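Jun 19, 2019
Route model notebook, regional carriers

Picking up the Sumen file again. The question is still whether the thin route from Gratulden to Brastuvholm works better as a daily turboprop or as four jet rotations a week. We left it in December with the fuel numbers half entered and the crew cost sheet pointing at the wrong tab. Fixed the tab first. Everything downstream moved, so ignore any printout older than this entry.

Inputs as they stand now:

Block hours for the season, turboprop case: 3280. This covers the positioning legs, which the old sheet left out.
Turn time at Brastuvholm: 40 minutes. The airport schedule allows less but the ground handler's own sheet doesn't, and I went with the handler.
Weekly seats each way, jet case: 450 after blocking the last row.
Season length unchanged.

Ran the base case twice and got the same answer, which was not true last week. The turboprop comes out ahead on cost per trip and behind on cost per seat, as expected. The gap per seat is smaller than in the December version. Most of the change comes from the positioning legs, the rest from landing fees, where we had the jet in the wrong weight band.

Then the load factor sweep. The jet needs 11 points more than the turboprop to break even on the winter weeks. In summer the two lines cross and the jet is fine. So the argument is really about winter, and whether Sumen would park an aircraft or lease it out for those weeks. I don't have a lease-out rate I believe. The Jurić report gives one but it is for a larger type and a full-year term. Left the cell blank and colored it yellow.

Connecting traffic is still weak. The booking sample has plenty of people going on from Gratulden to somewhere else, but it counts a same-day return as a connection, and on a route like this there are a lot of same-day returns. Stripped them out by hand for one week. The share dropped by more than I would like. Needs a proper filter before anybody quotes it.

Fares: used the old three-bucket split. Bag revenue is in a separate line now — please don't add it back into the average fare, it gets counted twice.

Saved as version 6. The shared copy is read-only until the filter is done.

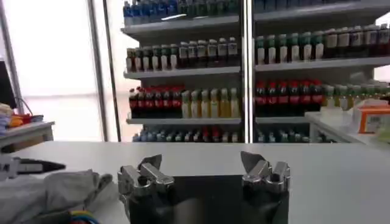

To do

Write the same-day return filter and rerun the whole sample.
Ask Sumen for winter lease terms on the type they fly.
Check whether the Brastuvholm night closure applies on holidays. If it does, the late rotation goes and the jet case loses a leg.
Redo the crew sheet with one base at Gratulden instead of two.
Delete the old fuel tab once someone else has looked at it.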